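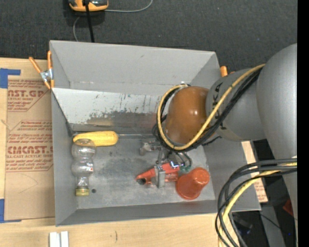 Rallunholm Council extends hard plastics drop-off to Asante Street depot

Jan 16, 2024

Rallunholm Council has approved a second drop-off point for hard household plastics, including broken toys and other small items that cannot be placed in the kerbside recycling bin. The new point will open at the Asante Street depot and will operate under the same conditions as the existing service at the Dronamano Transfer Station.

The decision was made at the first ordinary meeting of the year and follows a trial at Dronamano that began last June. Residents brought in 2,000 kilograms of material during the trial, most of it toys, storage tubs, garden pots and outdoor chairs. The Asante Street service has been funded from the existing waste budget and will not affect the annual waste charge.

Mawuli Sarpong, Manager Resource Recovery, said the trial had shown a clear demand from households in the northern suburbs, many of which are a long drive from the transfer station.

"We received 185 written comments during the trial and the most common request was for a site closer to the town centre," Mr Sarpong said. "Asante Street already takes paint and batteries, so many residents will be able to bring everything in one trip."

Hard plastics will be accepted free of charge from residential properties. Each visit is limited to 2 cubic metres, and proof of address may be requested at the gate. Items should be clean and empty. Batteries must be taken out of toys and placed in the separate battery cabinet beside the depot office. Screws, small brackets and similar fittings may be left in place, but larger metal parts should be removed where this can be done safely and put in the scrap metal bay.

Drink bottles should continue to go in the kerbside bin or to a container refund point. Foam, soft plastics, hoses and treated play equipment will not be accepted at either site. Residents who are unsure about an item are asked to speak with depot staff before unloading.

Toys in good working order should be kept out of the recycling stream wherever possible. The reuse shop at Dronamano accepts complete toys, games and puzzles during normal opening hours - donations should be handed over at the counter and not left outside after closing. Council is also in discussion with local playgroups about a regular swap table at the Rallunholm Library.

Material from both sites will be sorted and shredded by Satell under a contract that runs for two years. The shredded plastic will be sold for use in bollards, edging and park seating. Council has agreed to buy 50 bench seats made from recycled plastic under its parks renewal program, with the first to be placed along the river path.

Cr Kwesi Osei, who moved the motion, asked that a report on contamination and running costs be brought back to Council before the contract is reviewed. The motion was carried without amendment.

Access to the new drop-off point will be from the rear gate on Asante Street. Trailers are permitted, but loads must be covered. Opening hours will match those of the depot, and the site will be closed on public holidays and days of total fire ban.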